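Moved the pantry to the hallway cupboard and now everything smells musty, what do I do first?

Asked by Kulap Boonchu in Home & Storage 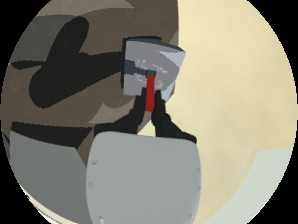 So we ran out of room in the kitchen and I shifted all the dry stuff (flour, rice, cereal, tea, the lot) into the hall cupboard back in April. Fine for a few weeks. Now you open the door and it smells like an old tent. The tea tastes of it too. Flour seems ok but I'm not game to use it.

Things I've tried
bicarb in a bowl on the bottom shelf, did nothing
left the door open overnight, better til morning then back again
wiped the shelves with vinegar, now it smells like vinegar AND tent

Cupboard backs on to the bathroom. No window obviously. Renting, so can't go cutting vents in the door. Is it the wall or is it the food? And do I have to chuck everything -- there's about $2000 worth of renovations I'd rather ask the landlord for but I don't think he'll go for it.

3 answers

Ratree Tanasarn
Wall, I'd say. Bathroom on the other side is the giveaway. We had the same in a unit in Geelong and it was the shower grout, water getting in behind the tiles and the plaster soaking it up like a biscuit.

Before you do anything else, take everything out. All of it. Put your hand flat on the back wall down low, then on a side wall. If the back one feels colder or a bit clammy that's your answer. Look at the skirting too, paint bubbling or going soft. Do it again after someone's had a long shower.

If it is damp, photos and an email to the agent, same day. Not a phone call. Leaks are repairs, not renovations, so don't let him tell you it's an upgrade. Ours took 11 days from the email to a plumber turning up, and it was a perished seal, quick job once he was there.

Food -- anything in cardboard or paper, toss. Tea is gone, sorry, tea takes on every smell going. Tins are fine, wipe them. Rice in a sealed jar is fine. Flour in a paper bag I wouldnt risk.

Don't put it all back til the wall's been dry for a couple of weeks. Keep stuff in tubs under the bed or wherever in the meantime.

Brunello Melis
get one of those moisture absorber tubs, the hanging ones. I use the Drasex ones, empty the water when its full. fixed my wardrobe

Tassanee Kamolrat
Agree with Ratree mostly. The tubs are ok for a wardrobe but if there's a leak you'll just be emptying them forever.

Couple of extra things. Is the bathroom fan on a timer? Ours cut out after five minutes and all the steam went down the hall and into the linen press. Run it longer, keep the bathroom door shut. Also pull your shelves forward a bit if they're loose, gap at the back lets air move. And nothing on the cupboard floor.

For the vinegar smell, plain warm water and a drop of dish soap, then dry it off properly with a towel. Fan pointed in the door for an afternoon. Vinegar goes by itself in a day or two anyway.

Kulap Boonchu (asker)
Back wall is definately colder down the bottom. Emailing the agent now. Tea's in the bin, ta all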